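Tue 16 March

Glue tests, second round. Borkov hide glue vs the Tultar liquid stuff, both on maple offcuts. Clamped overnight, same jig as last time.

Borkov batch soaked too long I think. Went in the pot late, came up stringy, had to thin it twice. Temp crept up while I was on the phone, turned it down, skin on top already. Scraped that off and used what was under it. Not ideal – note it on the sheet.

Pieces 203 and 304 are the ones to watch. 203 has the tight joint, 304 the one with the gap I shimmed with veneer. Dont mix them up, the pencil is rubbing off. Go over the numbers in ink.

Tultar much easier to spread. Smells awful. Squeeze-out took forever to scrape, should have wiped it when it went rubbery like the tin says. Left a shiny patch that will show under stain.

Clamps: 3 on each panel, the long ones. One of the Holo clamps slips under load, put red tape on the handle. Do not use it on the Cheng job!! That top is paid for and I'm not planing it flat again. 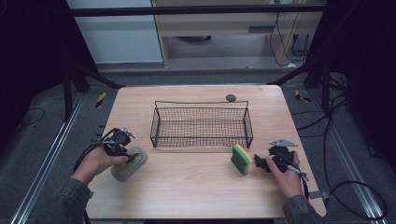
Can the hide glue be reheated tomorrow? Once more is fine if it goes in the fridge tonight with a lid on, after that it gets weak and goes in the trash.

Next: break tests. Chisel in the vise, same as the first round, hit until it lets go, then look at where it failed. Wood tearing = good. Clean glue line = bad. Write it down straight away, last time I trusted my memory and half the sheet was blank.

Shop was cold first thing, heater on a bit late, so the first 2 joints went together on cold wood. Could be why the glue gelled before I got the clamps tight. Warm the peices next time, the lamp will do.

Still to order: brushes (the cheap ones shed hairs into everything), wax paper, more Borkov if it passes. Need to settle on one glue before April, the Cheng chairs come in then and all the rungs are loose.

Sanding belt on the big machine is shot too. Swap before anybody uses it.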